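Washing the filter lids

The portable vacuum in the workshop is a Kustova, bought used. It has a round lid on the dust cup, and the lid holds the exhaust felt. The manual gives the felt one sentence: "Clean as needed." I have now done it enough times to have a method.

Signs that it is due

The motor note rises and the hose stops holding a sheet of paper against the nozzle. On mine this takes one Saturday of sanding, or a month of ordinary floor work. If the felt is matted flat it needs a wash. If it is only gray on the surface, brushing will do.

Dry cleaning

Hold the lid with the open side down and tap the side wall against the heel of your hand, turning it a little between taps. Then brush with a soft paintbrush, 18 mm or so wide, from the center outward. I tried a stiff nylon brush once. It pulled fibers up into small balls and the felt has been uneven on that side ever since.

Do not use compressed air from the outside. It drives the fines deeper into the felt.

Washing

Lukewarm water, 2 drops of dish soap per liter. Press, don't rub. Change the water until it stays clear. My felt is glued in, so the whole lid goes under. The one on the older Stonitel was held by a snap ring and could be washed alone, a better arrangement.

Drying takes longer than it looks. I weigh the lid before washing and again the next morning. Mine is 89 g dry. Anything above that is water, and water plus fine dust makes a paste that has to be washed out again.

The outside of the lid

Scratches in matte black plastic stay. I have tried trim restorer, which darkened them for a week and then attracted dust. A damp cloth is enough. What matters is the rim, where a nick will leak. Run a fingernail along it all the way round and sand down any burr with 1000 grit, wet.

Checking the lining

Last, stand the lid on edge under a lamp and look into it at an angle. The fibers should look slightly fuzzy across the surface, with no shiny patches. 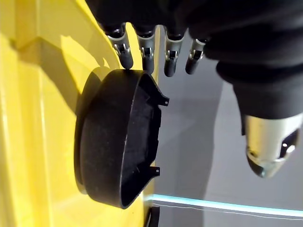

Refitting

Line up the two marks, press, and turn until it stops. If it turns past the stop, the gasket has slipped out of its groove. Take the lid off, seat the gasket with a thumb and start over. A little silicone grease on the gasket every second wash keeps it from twisting.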